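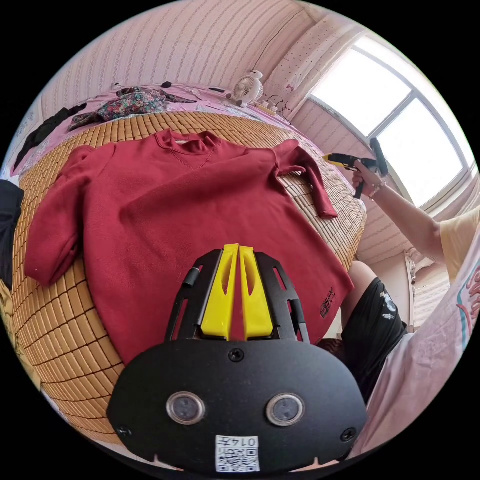

How often should you wash a sweatshirt?
Every five or six wears is plenty for most people, unless you sweat in it or spill something on it.

OK so that's my opener. Leave it up there a second and let people argue with their neighbor. When I gave this in Brirnovmont the whole back row said "every time!" and I loved them for it. Then ask who has a favorite sweatshirt that's gone thin at the elbows. Hands up. Keep mine up too.

My story next, keep it short. I used to wash everything after one wear, hot, with way too much soap, and then I'd complain that clothes are made badly now. Some are! But I was also boiling mine. In August I finally went through my closet and wrote down every single thing in it, socks included, and I got 427. I live alone. (Pause for the laugh, there's usually one.) 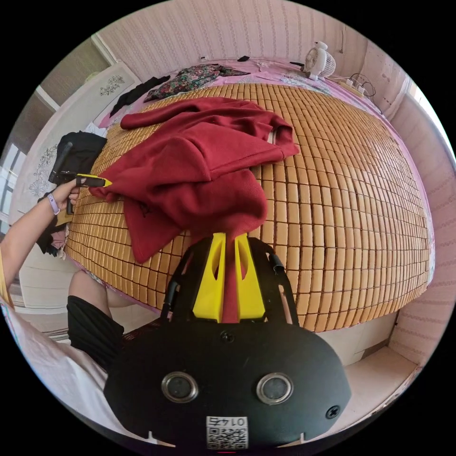
Slide 4. Dark red fleece on a bed.

Fleece and pilling. Those little balls come from rubbing, so turn the thing inside out, zip up whatever has a zipper, and don't wash it with jeans or towels. Skip the fabric softener, it coats the fibers and the fleece goes kind of flat. Low heat or a rack. I put mine over the back of a chair overnight and that works fine in my apartment - yours may be damper.

Somebody will ask about shavers. I have the Patach one, it's loud and a bit ugly and I wouldn't give it up. Go slow near the seams. I made a hole once near a cuff and had to pretend it was a thumbhole for a whole winter.

If time is short, skip the next bit on labels and go straight to mending.

Labels: the number inside the little tub is the hottest the water should be, in Celsius, so 40 is warm and not freezing cold like my sister thought. (It's 104 in Fahrenheit, say that out loud, they always ask.) The square with the circle is the dryer. One dot low, two dots medium. A triangle with a cross through it means no bleach.

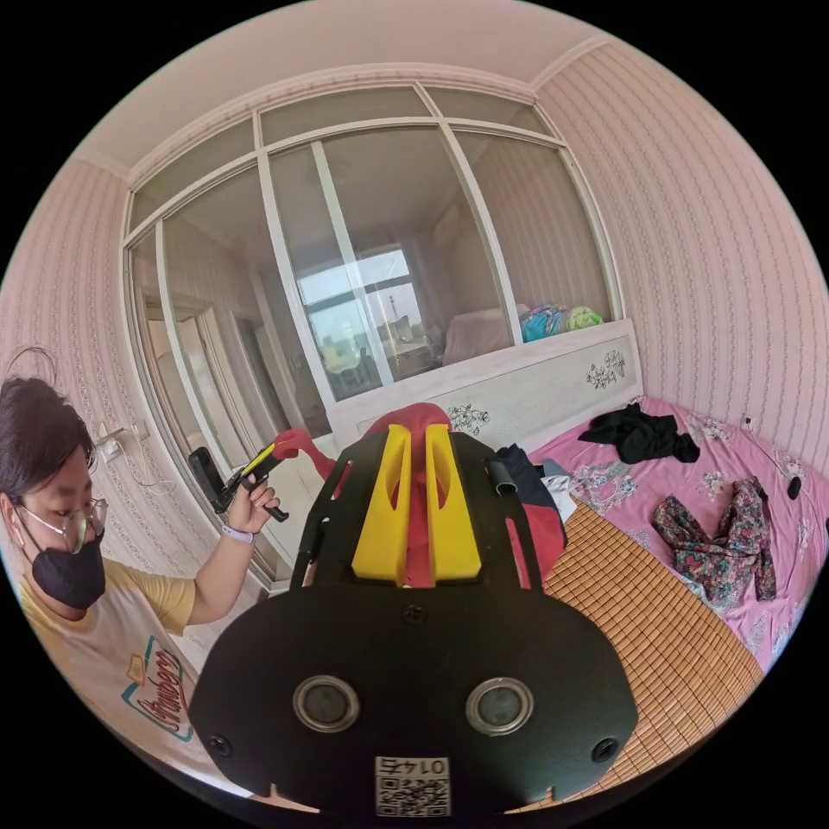
Slide 9. Black gripper seen from behind, two round lenses.

Mending. Bring the sock basket out now and pass it around. I do the visible kind, bright thread, wobbly lines, and I'm not sorry! Start with a hole smaller than a dime. Anything bigger wants a patch behind it, cut from an old T-shirt if the fabric is stretchy. The Effiong night class taught me to work out into the good cloth a little on every side, and my patches stopped tearing away after that.

Say thanks to Maltel for the room and the coffee.

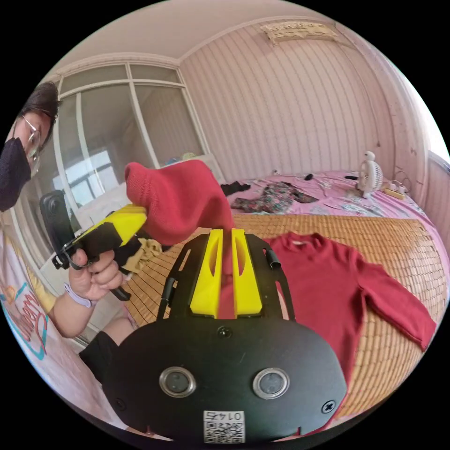
Page last changed: 13/09/2024

Storage, last part. Fold knits, hang shirts. A heavy knit on a hanger grows shoulders you didn't ask for, and a wet one stretches even faster, so lift it with both hands underneath. Wash things before you put them away for summer, moths love old sweat and food. Cedar smells great but it fades, so sand the blocks a little each spring.

Questions for ten minutes, then the swap table opens. Remind them to take their own stuff back home if it doesn't find a taker.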